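Chapter 7
When the Folding Table Changes Hands

Key terms: task, job, hand-off, exception, pace

Start with a laundry. Salgado, a linen and uniform service, 112 people on two shifts. Shirts come in, get washed, get sorted, get folded, go out. For years folding was where new hires began. Dull work, sore shoulders, but you learned the whole plant from that table.

Then management brought in two-armed folding stations. Who folds now? Wrong question, or at least too small. A job is a bundle of tasks and the machine takes some of them. Usually not the ones people expect. Flat cloth, fine. Sleeves, not so fine. 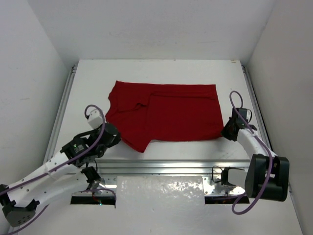 Somebody still has to catch the bad folds. Somebody clears jams, restarts a station, decides if a shirt goes back or goes out as is. We call these exceptions. At Salgado they were never written into anyones job description, so the pay grade stayed put while the work got harder. More standing and watching. Less talk across the table, wich workers brought up more than money.

Compare Zudham, a hotel supplier. Same kind of stations, but folders were asked first, back in July, before any were bought. They set the pace themselves and kept a stop button at every table. Different plant, different mood.

Keep both cases in mind, we come back to them in 7.3 with the shift logs (336 entries, Salgado only). First, though, some groundwork. What a task is, and who gets to say where one ends.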